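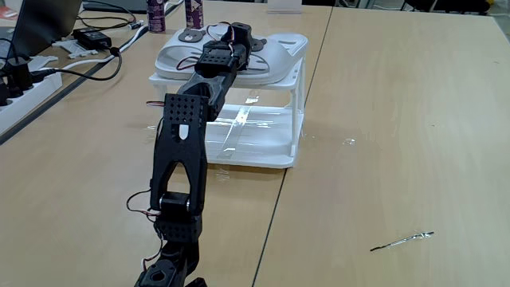

Progress report to the Flistora fund, second quarter, on the Umov fish counter and its planned second shop. The Umov counter is still open, still selling smoked trout, and as of June still paying its rent on the day it falls due. Retail space on the Visser side of town remains about as easy to get hold of as a straight answer from a landlord. The unit we want is narrow, and the current plan gives the dry goods a single shelf, which has yet to be tested against canned mackerel.

Sales. Wholesale accounts stand at 35, up from 33. One of the new ones is a restaurant that orders 15 pounds of cod every week and disputes the invoice every week, so we count it as steady business.

Supply. Tastik raised its delivery charge to $245 a run in June and sent a calendar by way of apology. We are sharing runs with the bakery next door – they get the top racks, for obvious reasons.

Still open: the lease, the floor drain, and the second half of the grant, which we mention only in passing.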